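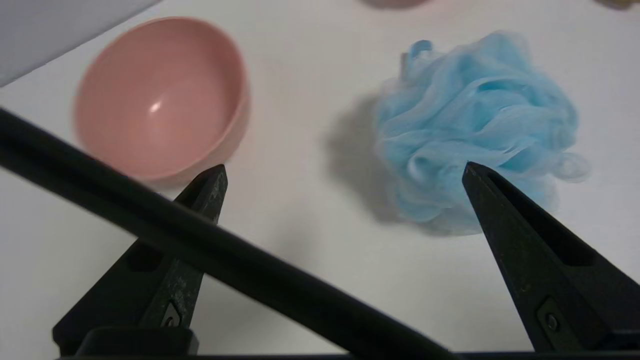

Pink bowl and blue bath pouf on the white table.

December 2023

Soap bench, batch four of the oat and clay bar. Same oils as batch three, superfat left alone, water cut slightly. 938 g total oils, clay stirred into a little of the olive first so it doesn't clump. Lye went in at 30 degrees, which felt low, and trace took ages. I stopped blending twice to let the motor cool.

Poured into the Buchanan mould. Corners filled properly this time. Covered with a board and one towel, no gel wanted.

Batch three, cut last week: still a thin band of ash along the top. It planes off but I'd like to stop having to do it. Will try spraying half of batch four and leaving the other half bare.

Lather check on the June bars (Lornura fragrance). Pouf gives a much bigger foam than hands, so the two shouldn't go in the same column of the results sheet. I have split them. Bare hands: small bubbles, creamy, a bit slow to start. Scent has faded more than I hoped. The unscented bars from the same month are harder and I can't say why – same shelf, same turn schedule.

Scales: the Irngate set reads 95 for the 100 g weight until it has been on for a while. Use the older Derodex scales for lye until it is sorted. Label is on the lid.

To order: 200 g kaolin, pH strips, freezer paper. Gloves are fine until the new year.

Cut batch four on Friday if firm. If it drags on the wire, leave it until Monday.

Soap bench notebook – queries to the workshop office | Back to top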